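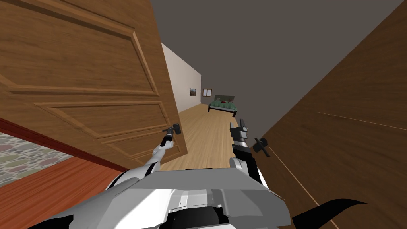 Doors were the subject of the first hour at the Plollis open day, held 2023-08-19 at the group's offices in Getavstead. Plollis writes the software layer between a task planner and the joint controllers of a two-armed mobile robot, and tests nearly all of it in simulation before a release. The hallway case was the one I had come for. The view from the robot is tilted hard to one side, the open door takes up the upper left, and the left gripper sits just below its lower molding. On the other side there is a plain wooden wall at very close range. A planner that treats the base and the two arms as separate problems does poorly in a space like that, and the morning talk was mostly a list of the ways it does poorly.

The stack is called Belora. It has a whole-body controller at the bottom, running at 500 Hz in the configuration we were shown, and a sampling-based planner on top. Between the two sits a module the developers call the arbiter, which decides when a plan has drifted far enough from the measured state to be thrown away. In the April release this was a fixed distance threshold. It now depends on clearance, so in an open room the robot tolerates a good deal of drift and between a door and a wall it tolerates very little. The visible cost is more replanning. The presenter put up a timing plot, and the worst replan in the set took 750 ms with the base stationary. I asked whether the base is always held during a replan. It is, for now.

Perception was covered in less depth than I would have liked. The simulator can hand the planner exact poses for every object, and for regression tests it does. A second mode withholds them and runs the same estimator that would run on hardware, fed by rendered camera images. The gap between the two modes is tracked per scene. Dark objects without texture are the worst group, and the estimator tends to merge two of them into one segment when they overlap in the image – the example on the projector was two black shapes in front of a wood cabinet, with only some soft shading to separate them.
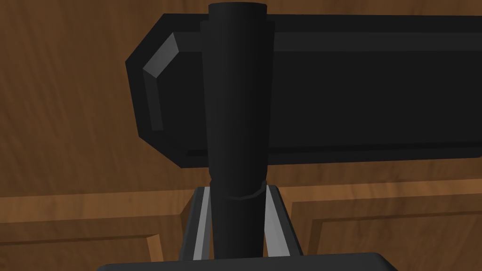
The fix under test uses the known finger geometry. Once a grasp is registered, anything between the pads is carried as a separate body attached to the hand, whatever the segmentation says about it. Grasp pose error is then corrected over the next several images. A tapered object is awkward here, as the width at the pads says little about the width higher up, and the collision model has to be padded until the shape is resolved. The developers accept the padding and take the lost workspace.

After lunch we were let loose on the tooling, at nine desks in the back office. Each ran the replay viewer, which is called Stougaard and is the part of the stack I would gladly take home. It loads a logged run, shows the joint states, the active plan and the collision bodies on one timeline, and lets you restart the planner from any point with changed parameters. Nightly testing is 1000 runs, with failures sorted by the module that first reported a fault. I spent most of my hour on one hallway log, raising the clearance margin until no path was found at all. The viewer then lists the pair of bodies that blocked the search.

Two complaints. The log format is still tied to the release, so older runs have to be converted first, and the converter drops contact forces. The parameter names also differ between the planner and the viewer, which cost me a few minutes at the desk. Both are on the issue list, without a target release.

The slides are to be posted on the Plollis site. Replay logs from the demo desks will go up separately once the converter has been updated.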